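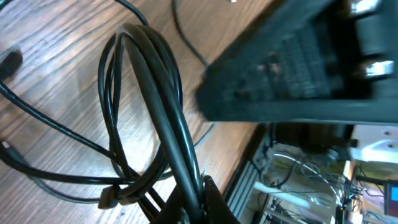

4. Conexión de los altavoces y primera puesta en marcha

Esta sección explica cómo conectar el amplificador Dallent 586 a una pareja de altavoces y a una fuente de línea. Si va a utilizar el previo de fono Kallico, lea antes la sección 6.

PRECAUCIÓN: Desenchufe el amplificador de la red antes de conectar o retirar cualquier cable. Espere 10 segundos después de desenchufarlo.

4.1 Preparación de los cables

1. Separe los cables de señal de los de alimentación. Si tienen que cruzarse detrás del mueble, procure que lo hagan en ángulo recto.
2. Corte los dos cables de altavoz a la misma longitud, aunque uno de los altavoces quede más cerca.
3. Pele 10 mm de aislante en cada extremo y retuerza los hilos.

Nota: No enrolle el cable sobrante en una bobina apretada. Déjelo en lazos amplios, sujetos con una cinta de velcro.

4.2 Altavoces

1. Afloje los bornes SPEAKERS A del panel posterior.
2. Introduzca el conductor marcado en el borne rojo (+) y el otro en el negro (–). Apriete con la mano, sin alicates.
3. Repita la operación en el altavoz, respetando la polaridad.
4. Compruebe que ningún hilo suelto toque el borne contiguo ni el chasis.

PRECAUCIÓN: No conecte altavoces de menos de cuatro ohmios. Con dos parejas en uso — bornes A y B — el mínimo es de ocho ohmios por altavoz.

4.3 Fuente de línea

1. Conecte la salida de la fuente a LINE 1 con un cable RCA. Blanco, canal izquierdo; rojo, canal derecho.
2. Si la fuente tiene salida variable, ajústela al máximo y regule el volumen desde el amplificador.

4.4 Encendido

1. Gire el mando VOLUME hasta el tope izquierdo.
2. Enchufe el amplificador y pulse POWER. El piloto parpadea en ámbar y queda fijo en verde cuando se activa el relé de protección.
3. Seleccione LINE 1, inicie la reproducción y suba el volumen poco a poco.

Si el piloto sigue en ámbar pasado un minuto, apague el aparato y revise los bornes. Si solo suena un canal, intercambie los conectores RCA en la entrada: cuando el fallo cambia de lado, el problema está en la fuente o en su cable.

Los repuestos de fusible se piden con la referencia 1517.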